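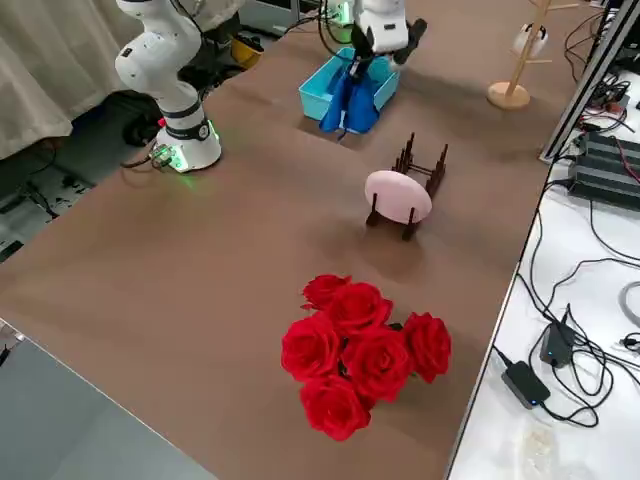 From: Kipchumba Magesa
To: bench-automation list
Subject: Re: Gimlow two-arm kit, worth the money?

On Wednesday, Bălan wrote:
> We are looking at the Gimlow kit for sorting household returns at
> Honport. The sales sheet says it handles "soft and rigid goods"
> with the stock two-finger grippers. Has anyone run it on cloth?
> Also, is the Unalex support plan needed, or can we skip it?

We have had the kit since April, so I can answer most of this.

Cloth first. The stock grippers will pick up a crumpled cloth from a flat table or out of a bin. We logged 541 picks on soft items and 172 of those needed a second try. Most of the retries were thin fabric lying flat, where the fingers close on nothing. Thick or bunched fabric is much easier. Letting go over a bin is less tidy. A corner often ends up over the rim, and if your next station expects the cloth fully inside, you will want a check for that.

Rigid goods are fine as long as they have an edge to hold. Plates in a rack took us longer to set up than cups on a mug tree, mainly the approach angle.

The wrist camera is the part I would pay for again. It sits close enough to see what is between the fingers, and we use that view to decide whether to lift or regrip. Tinted plastic bins are its weak spot. The walls pick up reflections and the depth estimate drifts, so we ended up teaching the bin edges by hand. 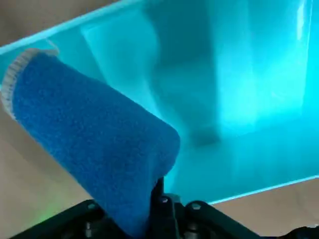
Wrist view, fuzzy blue cylinder in the gripper, tinted container behind.

Setup took us 2 days, most of it cabling. The cables supplied are long and the guide says very little about routing them. Leave room on a second table for the power supplies — they take more space than the drawing suggests.

On support: we bought the Unalex plan for the first 6 months and did not renew. They answered calibration questions quickly. For gripper questions they mostly sent us back to the manual. If you have someone who can already calibrate an arm, I would skip it.

Bălan, what bins do you have at Honport? If they are opaque you can ignore most of what I said about depth. I can send the retry log if you want it.

Kipchumba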